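The Pair at Undstead

The summer I went to work at Undstead I was given the bench at the far end, under the clock that ran fast, and with the bench came the pair. Two arms on one rail, left and right, and a shop manual from Hutik so thick that somebody before me had used it to prop the window. Their job was cords. You put a tangled cord between them and they were supposed to work out, between the two of them, how to make it a straight one.

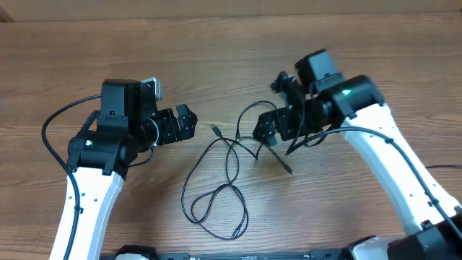
My job was to keep them fit for it, and I'll tell you now that I loved that job more than I let on to my mother, who thought I was wasting a perfectly good pair of hands. Every morning in June I came in before 7, made the coffee, and went down the arms with a screwdriver the way my grandfather used to go down a row of tomatoes, a little pinch here and a little pinch there. The wrists were what worried me. Their cables needed slack to turn, and if you gave them too much slack they went looking for trouble, and if you gave them too little they pulled.

The woman who had the bench before me left a notebook (green cover, coffee ring, lovely handwriting). On the page for the left arm she had written, "Sulks after 2,850. Be patient." That was all! I puzzled over it for a week before I found the cycle counter, which that morning stood at 61, and so I had plenty of time to wonder what a sulk would look like.

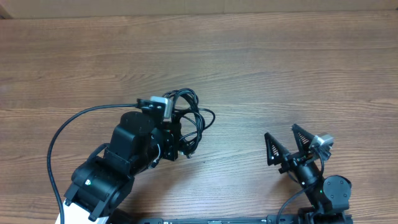 4 min read

It came in the afternoon, when the counter finally got there, and it looked like my brother at twelve. The left arm went halfway to where it was told and stopped, and the right one waited for it. I rang Marchal, where the motors came from, and sat on hold for 70 minutes listening to the same piece of accordion music, and then a very kind man told me to set the wrist home again by hand and check the screws behind it.

So I cut the power, and I held that wrist while I loosened it, and I talked to it, I'm not ashamed to say. One screw had backed out by 2 turns. I snugged it down, found the mark, brought everything up again and picked the worst cord in the box, an old Mesex one I had been saving. 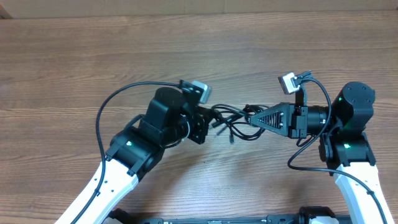

I stood there with my coffee going cold and my free hand over the stop button. I had promised to be home for supper, and by the fast clock I was late already, but I pulled the stool over with my foot and sat down. Under her line in the green notebook I wrote, "Screw behind the wrist. Ask for the kind man." Then I turned back to the pair and let them take all the time they wanted.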